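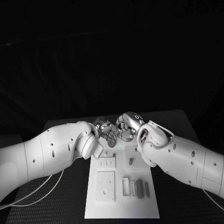
Ellatitz, part nine, and a happy new year for tomorrow!

Monday, December 31, 2018

So I said I'd have both arms going by Christmas and, well, it's New Year's Eve and I'm in the workshop at Skilletley with a cold sausage roll, so you can guess how that went. But we're close! The left arm has been fine for weeks. The right one had a wobble at the wrist that took me 14 evenings to track down, and it was a screw. One screw, in the shell, a size too short. I've ordered a bag of 200 so I never have to think about it again.

The hands are the bit I'm proudest of. Rosário Gouveia talked me out of plastic fingers back in winter and she was right, the metal ones look fantastic and they don't flex when you push on them. The downside is that they're heavier, so I've had to slow all the wrist moves to 40 per cent until I retune everything. It's like watching your nan do tai chi.

I've also got a proper task board now, mostly white with a few grey bits. There are pegs, a block with three slots, a little tray and some long pieces to pick up and put somewhere else. The grey ones are easier for the software to find. White on white is a nightmare under the bright lamp, and I may end up colouring the lot with a marker. Conceição Moreira reckons I should just fix the lighting (she has been saying this since version one).

Cables are still a mess. I've tried clips, sleeves and swearing. If you've got a neat way of running a thin cable past a wrist joint without it snagging, please leave a comment, I'll try anything.

Next job is passing a peg from one hand to the other. I've set myself 26 goes in a row without a drop before I'm allowed to call it done, and I'll start on that in January once the shop reopens and I can get more mat.

Right, off to find some prawns.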